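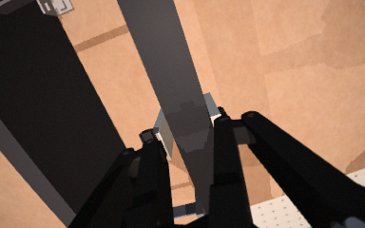
My grandmother wiped her kitchen table with a barely damp cloth every Monday, and I still do (mine is bigger, so it takes a whole cup of tea!). Warm water, one drop of dish soap, then dry it right away, going with the grain.
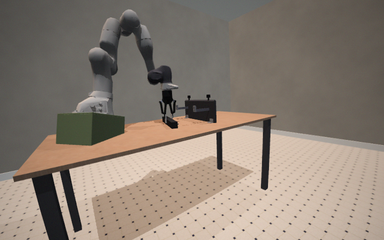 A long tabletop on four dark legs.

For white rings, my neighbor Sharon swears by a dab of plain mayonnaise left on overnight, and I've come around to it.
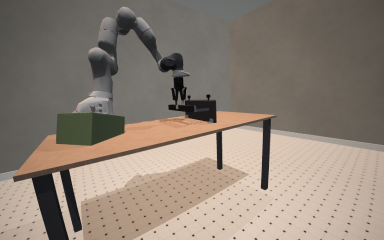

Long table, pale tiled floor.

Felt pads under the legs save your tile, too.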